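Progress report to the Katiyar Fund
Project: Loose-leaf tea for small grocers
Prepared by Kusum Joshi, 25 Apr 2024

You asked for a plain account of where the money has gone and whether the idea still holds up. My short answer is that the work is mostly on schedule and I am less sure of the idea than I was when we applied.

Shops

We planned to place a small range of loose-leaf teas in corner groceries that now sell only bags. We have 45 shops signed up, which meets the target in the grant letter. I would not read too much into that. Signing up costs a shop nothing, and the stock is ours until it sells. Leandro Sepúlveda has been calling on the owners and reports that several put the tea on a bottom shelf behind the soup. A shop that does that is still counted as a partner under the wording we agreed on. I think the wording was too generous and I would like to change it for the next period.

Sales

We sold 2206 packs over the period. The Komitz blend, a plain black breakfast tea, made up most of that. The oolongs sold poorly outside of three shops, all near the college. Shanti Garg believes the oolongs need more time and better signs. She may be right, but we have had signs up since the start and the numbers have not moved. I don't see how a bigger sign explains to a shopper why this tea costs twice as much as the one beside it.

Repeat buying is the figure I would most like to give you and can't. The Honider register system was supposed to track it. It records packs, not customers, and we should have asked about that before we paid for the setup.

Tasting days

Illia Polishchuk ran the tasting days and they were well attended. People like free tea. We handed out 1000 coupons and very few came back -- the shops were also bad at collecting them, so even the low count may be wrong. I would stop the coupons.

Packaging

Dancong, the style we had the highest hopes for, has been held up by the question of tins. Gaurav Chaturvedi wants tins for all the oolongs because they look like a gift and keep the leaves from getting crushed. They also cost more than the tea in the smaller sizes. Paper labels are a second worry, as a torn label on a shelf makes the whole row look old.
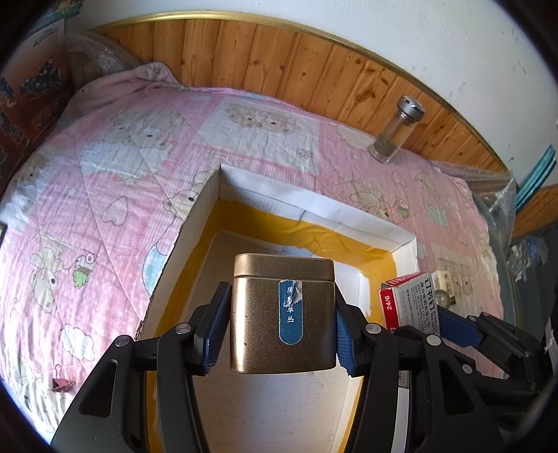
Gold-bronze tin with dark-blue front label, torn near the top.

Cludus has quoted us for printed tins with no paper label. The price only works on a large order, and I am not willing to place one on present sales.

Next period

We will keep the black teas in every shop and pull the oolongs from those that have not reordered. Packaging stays as it is until August. The unspent coupon money could go to a simple customer survey, if you agree to the change. Please let me know either way before we print anything more.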